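帆布袋收纳碎碎念,想到哪写到哪

1/
搬来Trenville之后第一次认真收拾储物间。先说结论:塑料箱我不买了,全换成抽绳帆布袋。米白色那种,粗棉布,斜纹,大号的。

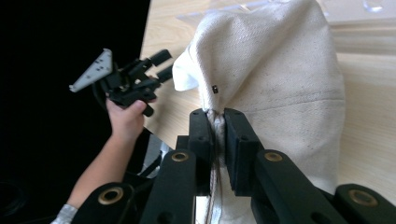 2/
起因是上个月漏水,纸箱底全烂了,一提就散,毛线滚了一地。气死。当晚就下单了8个袋子,Clumuten家的,最大那个尺码。店家发货倒是快,隔天就到Udusbridge那个取货点了,我自己去扛回来的,一路走一路歇。

3/
先讲料子。这种没漂过的棉布上面会有小黑点点,是棉籽壳的碎屑,不是脏!!不是霉!!我第一次买的时候还去找客服吵,丢人。现在看到小黑点反而放心,说明没怎么漂。

4/
新袋子要不要洗。我的建议:装衣服被子的洗,装杂物的别洗了。会缩。我拿一个试过,洗完晾干矮了一截,原来能塞一床冬被,洗完只能塞大半床,剩个角露在外面,绳子怎么拉都收不拢。

5/
要洗就冷水,别跟深色的一起。别烘。晾的时侯把绳子抽松,袋口撑开,不然褶子那一圈两天都不干,闻着一股馊味儿。

6/
装东西的顺序,踩过坑的来说一下
重的垫底,别贪多
毛线类先团成球再进去
床单被套按套叠好,塞进自己的枕套里,再进大袋
围巾帽子填缝
硬的、有尖角的一律不进布袋,会顶出洞

7/
别装满。别装满。别装满。
上面要留一截空的布,不然没有“脖子”可以收。我妹就是装到袋口齐平,然后绳子一拉,袋口还张着嘴,她说袋子质量不行。姐妹,是你塞太多了。

8/
收口我现在固定这么弄:袋子立在桌上,先用手把袋口往中间拢,褶子一道一道捋匀,捏紧,再拉绳。顺序反过来(先拉绳再捋)褶子全挤在一边,歪的,看着难受,提起来也偏。

9/
绳子那种细的棕色绳,好看是好看,就是滑。打一个结过几天自己就松了。打两个。或者绕脖子一圈再打,这个最牢,就是拆的时候要骂人。

10/
有人问绳头散了怎么办。棉绳不能用火烧!会着!拿线缠几圈缝两针就行,或者蘸点白胶捏一下,晾一晚。化纤绳才能燎一下封口。别搞混了。

11/
绳子缩进去找不到头的,别剪袋子。别个别针在绳头上,从口子穿进去一点点往前推,推一段捋一段。看个剧的功夫就穿好了。穿完两头系在一起,以后就跑不掉了。

12/
标签。我原来用马克笔直接写布上,后悔,里面东西换了字还在。现在是牛皮纸小卡片打个孔挂绳子上,写“冬被 2床”“毛线 粗”“毛线 细”这种。字写大点,储物间灯暗。

13/
说下价钱,8个袋子一共花了400,不算便宜。隔壁Mutiso那家也有差不多的,便宜点,但是我摸过,布薄,对着光能透。装围巾还行,装重的我不敢。

14/
Kerubo Obura 留言问潮不潮。看地方吧。我这边湿度经常到70,布袋是透气,可是也吸潮啊,所以没直接放地上,底下垫了木条架子,离墙留一拳的缝。里面丢一小包干燥剂,7月最闷那阵记得换。

15/
防虫:樟木块,用纱布包一下再放,别直接贴羊毛,会留油印。薰衣草包我试了,香是香,管不管用不知道,反正今年还没看到虫洞。先用着。

16/
有一说一缺点也有
看不见里面是啥(所以标签!)
叠不整齐,圆滚滚的,架子上总有浪费的地方
落灰,浅色的更明显,我隔段时间拿粘毛滚筒滚一遍
不能摞太高,底下那袋会被压扁,毛衣压出死褶

17/
收进去之前东西一定要干透。上次我图快,被套摸着像是干了就塞进去了,过俩礼拜打开,那个味道……全部重洗,连袋子一起。白干一天。

18/
空袋子怎么放:对折再对折,绳子绕一圈,竖着插在抽屉里。别团成一坨,下次拿出来全是褶,还得喷水抻平。

19/
还剩最后一个袋子没想好装啥。可能装野餐垫,可能装我妈寄来的那堆棉布头。布头有点多,怕又塞超了。

20/
补一条,刚有人问能不能装米和豆子。我自己没装过粮食,不敢乱讲。真要装建议里面再套一层密封的,布袋挡不住米虫。

先写到这,饭糊了,晚点回评论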